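Badge engineering talk, speaker notes
Aroha Ashby
Evening session, starts 7:30, slides are already on the laptop

Slide 1. Title. Wait for the chairs to stop scraping.

Slide 2. The Prullus.
Ask who remembers it. If a hand goes up, be kind. For everyone else: the Prullus was a Nalano hatchback with a new grille, a clock, and a price that assumed you'd never met a Nalano dealer. Same doors, same wipers, same seat that wouldn't slide back far enough for anyone with legs.

Slide 3. The sales figure.
2,643 cars over its whole life. Let that sit. Then mention that this includes the ones the company bought for its own managers, who got a choice of the Prullus or the bus.

Slide 4. What they changed.
Read the list slowly, it's short. Grille. Badges, front and rear. Clock. Softer springs, so it leaned in corners like a man listening at a door. The brochure said 96 improvements. I have the brochure. Nine of them are paint colors.

Slide 5. Tseng, the parts supplier.
Don't get lost in here, I did last time. The short version is that Tseng made the trim for both cars and shipped it in the same crates. Dealers opened a crate and used what was on top. So there are Nalanos driving around with Prullus wood on the dash, and their owners have no idea they're living well.

(Drink of water.)

Slide 6. Why it happened.
The home office needed a small car by January and had no small car. That's the whole slide. Somebody will ask about fuel rules. Say yes, fuel rules, and move on.

Slide 7. Was it a bad car?
No. It started in the cold and the heater could bake bread. I owned two, and I'd have kept the second if the rust had left me anything to keep. The trouble was the sticker. People will forgive a cheap car for being cheap, but they'd paid for the other thing.

Slide 8. Clirnow tries it again.
Only if we're running on time. Same trick, bigger car, worse clock. 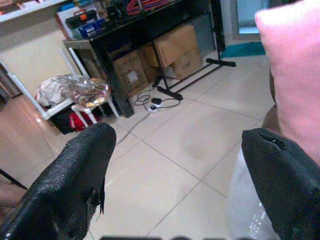
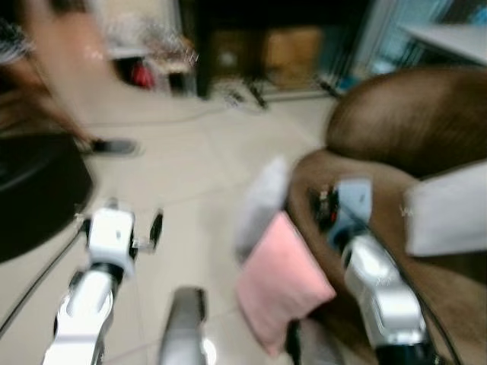
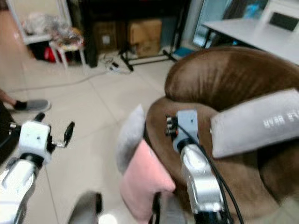 Clirnow Motor Club, Talks and Archive Section

Slide 9. Questions.
Someone will say their uncle's Prullus did huge mileage with no trouble. Thank them. Ask whether the clock worked.

If it goes quiet, bring up the hubcaps. They fit the Nalano too, and for a while that was the cheapest way to get a set, so a good many parked Prulluses went home without theirs.

Bring the brochure back from whoever is holding it. Laptop cable goes in the side pocket.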